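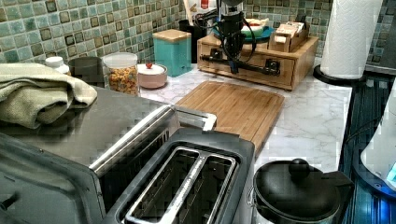
Pakley Help Forum > Alerts and Follows > Ticket 752
Status: Solved
Product: Pakley app, phone version
Subject: Game alerts arrive for the wrong team after I linked two profiles

Original message

Good morning,

I use Pakley to follow celebrity news and also the teams where the partners of these celebrities play. I pay for the Plus plan. In September I linked my Pakley profile with my Fukiva account, so that I can open the live games directly from the news story.

After the linking, the alerts are wrong. I follow Tawhiri, and I chose "Game start", "Final score" and "Player and family news". What I receive now is the alerts of the other team, the one which plays against Tawhiri on that day. For example, at 7:40 in the evening my phone showed "Your team has won!" and I was very happy for two minutes. Then I opened the story and my team had lost.

The celebrity part works correctly. When a singer or an actress whom I follow posts something, I get it at once.

What I already tried:
1. Signed out and signed in again.
2. Removed Tawhiri from my follows and added it again.
3. Deleted the app and installed it one more time.
4. Turned off the alerts in the phone settings, waited one hour, turned them on.

After step 2 it was good for one game, and then the same mistake came back. I have 368 follows in my list, so please do not ask me to delete all of them and begin from zero.

Thank you for your help.

Reply from Pakley Support

Hello, and thank you for the clear list of steps. Could you please check three things for us?

Open Settings, then Linked Accounts, then Fukiva. Is the switch "Use my Fukiva favorites" on or off?
In the same place, what is written under "Home team"?
Does the mistake happen when Tawhiri plays at home, or away, or in both cases?

Please do not unlink the account yet. We want to see the alert history first.

Reply from the customer

The switch is on. I did not turn it on myself, or I do not remember it.

Under "Home team" it is written "Same as event".

About the third question I had to look in the old alerts. It is only when Tawhiri plays away. At home everything was correct, which explains the one good game after my step 2, it was a home game. I am sorry that I did not notice this before.

I also looked at my alert history and there are 278 entries, and 53 of them are for teams which I never followed.

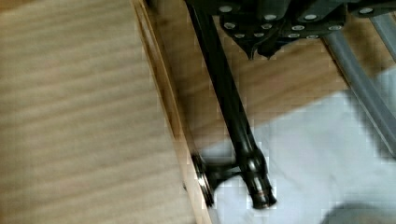 Photo: Grateo Images

Reply from Pakley Support

Thank you, the away games were the missing piece. We could repeat the problem on a test profile.

When the switch "Use my Fukiva favorites" is on, our app takes the team from the Fukiva event page. If "Home team" is set to "Same as event", the app reads the host of the game as your team. For a home game the result is correct by luck. For an away game you receive the alerts of the opponent, including the family news of their players.

Please do the following:
1. Settings > Linked Accounts > Fukiva > "Use my Fukiva favorites": off.
2. Go back to Follows, open Tawhiri and press "Save" one time, even if you change nothing.
3. Close the app fully and open it again.

Your follows will stay in the list. You can keep the accounts linked, and the button for live games will still work.

Reply from the customer

I did the steps at lunch. Tawhiri played away the same evening. The alert for the game start came with the correct team, and the final score also. We lost again, but this time I was told so from the beginning.

One small thing is still there. In the story about the two sisters who sit on different sides of the stadium, the badge "Your team" is next to both teams. Is it from the same mistake?

Reply from Pakley Support

Yes, the badge is saved together with the story when you open it the first time. New stories will show it correctly. For the old ones, pull down on the page to load it again.

A correction for the "Same as event" setting will be in the next update. Until then we have changed the switch to off for all newly linked accounts.

Reply from the customer

The badge is correct after I loaded the page again. You can close the ticket. Thank you for the patience with my long messages.

Ticket closed by customer.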